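Unit 31: Looking after a hand-held gripper
Handout for the Jidstead maintenance course

The Dasel service sheet says to replace finger pads every 200 grasps. I have never seen where that number comes from, and I would treat it as a guess until somebody shows me the test. Pads wear according to what they rub against. Look at the edges first. Felt goes fuzzy there before the middle shows anything, and loose fibers at the lower end can get between the finger and the table. 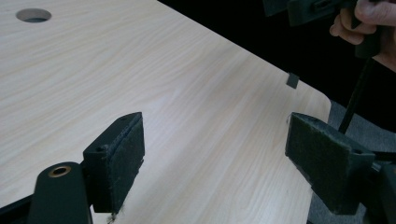 Petrauskas disagrees, and wrote in the margin of last year's handout that a fixed count at least gets the job done, while "look at the edges" means people look once in July and never again. Fair point. Keep the count if you like, but write down what the pad looked like when you pulled it, or you will learn nothing from it.

Next, the screws. Back each one out by hand, check the hole for cracked plastic, and start it again with your fingers before you pick up a driver. The brass in the mount will take some abuse — the black plastic holding it won't.
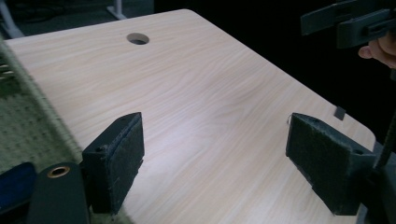

Once both fingers are back on, close them slowly and see whether the pads meet flat. The Tendumis alignment jig (order no. 3389) is supposed to do this for you. I get the same result with a strip of paper, which should drag evenly from top to bottom.

Last comes a soft test item. Fabric folds and hides a bad finger, so repeat the test with something stiff before you sign off.

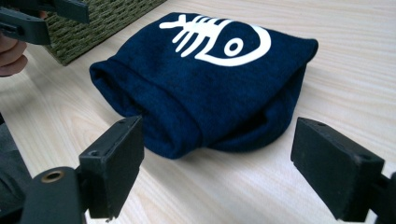 Can I change only the worn pad and leave the other one?
You can, but the grip will pull to one side until the new pad beds in. Change both.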